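Week 4 handout: what we saw on the Odera visit

Intro to Robotics, Friday section
Notes by Elsa Moen

Okay, so first of all, thank you for showing up on time! I know the bus out to Jevotcombe is a pain, and I know the 8 a.m. start was not popular. These notes are for everyone who came, and also for the people who had the lab conflict and are going to have to write the short response anyway (sorry, the deadline is the same for both groups).

You don't need to memorize any of this. I want you to have the main ideas written down somewhere, with the words spelled right, so that when Khang Giáp comes in to guest lecture you'll know what he's talking about.

Who we met

Maj-Britt Holmgren ran the open day and gave the welcome talk. Aníbal Bedoya did the hand tool demo, the one most of you crowded around. Khang Giáp showed the training side, on the big screen at the back, and Ottar Strand answered the safety questions (good ones, by the way, especially the one about pinch points).

The big idea of the visit

If you want a robot arm to tidy a room, somebody has to show it what tidying looks like. One way is to drive the arm itself from a set of controls, which we did in week 2 and which you all hated. It's slow, your wrists hurt, and you spend half your time working out which way is left. The other way is to take the gripper off the arm, give it to a person, put a camera on it, and let them do the chore by hand. The camera records what the gripper is near and what the fingers do. Later on, software works out the path the hand took, and that path becomes the lesson for the robot.

Odera calls its version of this Susia. Their whole library so far is 1,162 recordings, and Maj-Britt said they want 2,000 before they train the next model. I asked if that was a lot and she laughed, so I'm guessing no.

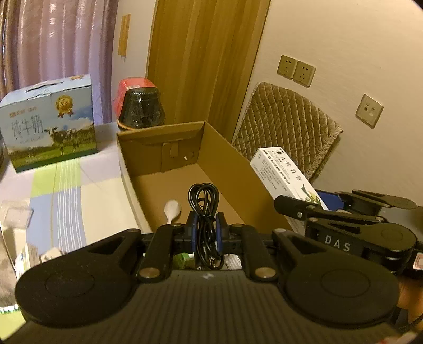
5 min read

Look at how much of the view is the tool. The gripper takes up most of the lower half, and you get those two big round black pads on either side of it. New people always think that's wasted space, but the model needs to see its own fingers. The fingers are black with blue jaw pads, and the pads have black rubber faces, so you can pick out the tips pretty easily. There's a second gripper in there too, off to the right, with DAS printed on it.

Now the cable. I'd like you to think hard about the cable, because it's going to come up again. It's looped into a bundle, the jaws are closed on it, and the plug end dangles. A box keeps its shape when you squeeze it. A cable does whatever it wants! Aníbal's advice was to grab the loops together and move slowly, and to expect the plug to swing. He told us he throws out a lot of cable takes for that reason.

Then the open cardboard tray with the white plastic spoon in it. Spoons are harder than they look: thin, light, and lying flat, so the fingertips have to get right down to the floor of the tray. And the tray has low walls, which sounds like a kindness until you've bumped one with the side of the tool and moved the whole thing. Ask me how I know.

The medicine box leaning across the tray's right edge is a nice one for discussion. Would you count it as in the tray or out of it? Write down your answer before you talk to your neighbor. When I tried this on last year's class we argued for 11 minutes and never settled it, and a labeling guide has to settle it in one line.

Things to remember from the Q&A

Ordinary stuff beats lab stuff. Khang said their early recordings used plain blocks on a plain table, and the model fell apart as soon as it met a patterned sheet. So now they want milk cartons, jars with lids, striped bedding, curtains, all of it.

Start and stop cleanly. Hold still for a moment at both ends of a take.

Don't hide the fingertips. If your other hand has to come in, bring it from the side.

The software that lines up the camera path is called Rarkix. You won't be tested on the name, but it's in the reading, and two of you wrote it with a C last time.

For next week

Write one page on a chore from your own home. Pick the object in it that you think would give a gripper the most trouble, and tell me what you'd try first. Drawings are welcome, even bad ones. Bring it on paper, please, my inbox is a disaster.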